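Papel, dulces y encimera: la bolsa kraft como unidad de almacenaje

Revista Hinell, sección Hogar y Materiales. 11/14/22

La bolsa de papel kraft con asa de cordel ha pasado del mostrador de la tienda a la cocina sin que mediara un rediseño. Se compra llena, se vacía y se queda. En muchas viviendas acaba guardando lo que no tiene cajón propio: paquetes de caramelos, bolsas de aperitivos a medio consumir, envoltorios pequeños que ruedan por la encimera. Esta revista ha revisado el comportamiento de ese contenedor en un uso muy concreto, el almacenaje de dulces envasados, con material de dos proveedores, Omden y Melteck.

El modelo de Omden se fabrica con papel de 128 gramos por metro cuadrado y fondo rectangular plegado. El de Melteck emplea un papel más ligero y refuerza la boca con una tira interior. La diferencia se nota al abrir. Un papel rígido conserva la arista y se mantiene en pie; uno blando cede hacia fuera y ensancha la boca, con lo que se ve mejor el contenido pero se ocupa más superficie. Para una encimera compartida con vasos, escurridores y aperitivos abiertos, el segundo comportamiento obliga a reservar espacio libre por los cuatro lados.

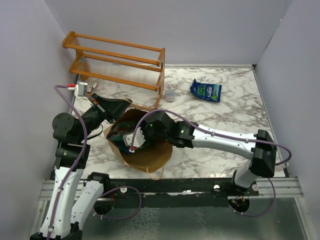 El asa merece un párrafo aparte. El cordel va pegado a la cara interior con un parche de papel y trabaja bien en vertical, con la carga repartida. Con la bolsa apoyada y abierta, en cambio, cae hacia la superficie y se engancha con facilidad al retirar objetos próximos. La solución habitual consiste en doblarlo hacia dentro o cortarlo. Omden recomienda lo primero en su hoja técnica; Melteck no se pronuncia.

En cuanto al llenado, los paquetes blandos plantean un problema de orden. Un caramelo suelto busca el fondo. Un paquete de plástico se apoya en diagonal, pinza al de al lado y deja huecos que después no se aprovechan. Para una bolsa de tamaño medio, el criterio que sigue el taller de envases Vondráček es colocar primero las piezas grandes, de pie contra la pared posterior, y dejar las pequeñas delante, con el nombre de la variedad a la vista. El taller fija en 600 gramos la carga máxima cuando la bolsa va a permanecer abierta, y en 775 gramos cuando se cierra con doble pliegue.

Con variedades de menta el orden tiene una segunda función. Los envoltorios de una misma gama suelen compartir color de fondo y logotipo, y la distinción entre sabores queda reducida a una ilustración y a una línea de texto. Si esa línea queda boca abajo, hay que sacar el paquete para leerla.
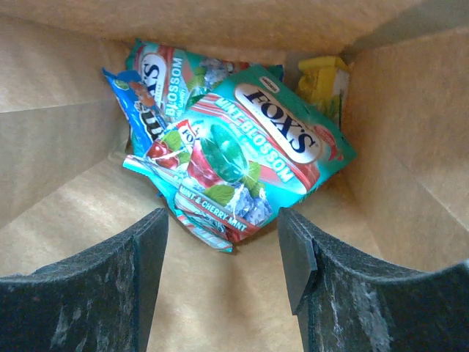
Según Vondráček, la clasificación por sabores dentro de una sola bolsa no compensa: el papel no admite divisiones estables, y cualquier separador de cartón termina tumbado tras varias extracciones. El taller aconseja dos bolsas pequeñas antes que una grande compartimentada, y reserva el formato grande para productos de un solo tipo.

Queda la cuestión de lo que permanece fuera. La bolsa de aperitivos ya abierta no debería entrar en el mismo contenedor que los caramelos: transmite olor y grasa, y el kraft sin tratar absorbe ambas cosas. Conviene plegar la boca, sujetarla con una pinza y dejarla en una zona seca de la encimera, lejos de los vasos. El papel tampoco tolera los derrames. Una base mojada pierde resistencia antes de que la mancha sea visible por dentro.
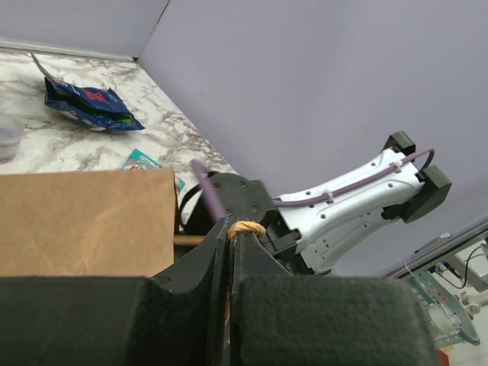
La bolsa azul de aperitivos y un paquete pequeño, junto a la bolsa de papel.

Las superficies con dibujo de mármol añaden una dificultad menor - las migas y los restos de envoltorio se confunden con la veta. En las pruebas de June, así rotuladas en la ficha de origen de Melteck, se pasó un paño seco antes de cada cambio de bolsa, y el fondo del papel se conservó sin marcas durante todo el ensayo.

Respecto a la ubicación, el rincón entre dos paredes da apoyo lateral y evita vuelcos, aunque dificulta el acceso a lo que se guarda detrás. Un estante auxiliar o un escurridor pequeño resuelve parte del problema si se coloca a un lado. Los vasos ligeros de plástico, que se desplazan con cualquier roce, pueden quedar a su pie.

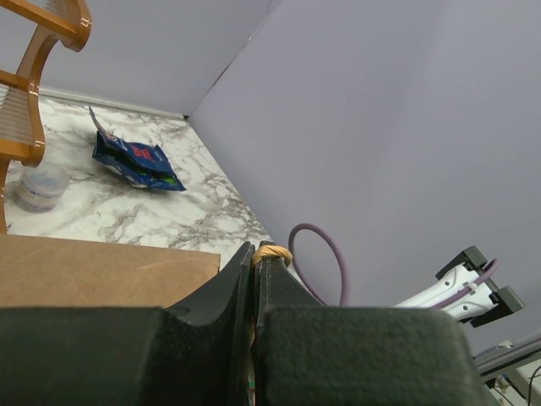 Vaso de plástico transparente junto al estante de tono ámbar; a su derecha, la bolsa de aperitivos.

La sustitución se hace por estado del papel, sin plazo fijo. Las señales son tres: pliegue lateral blanquecino, fondo abombado y parche del asa despegado. Una bolsa con la boca deformada todavía sirve para reciclaje de envoltorios si el fondo se mantiene plano.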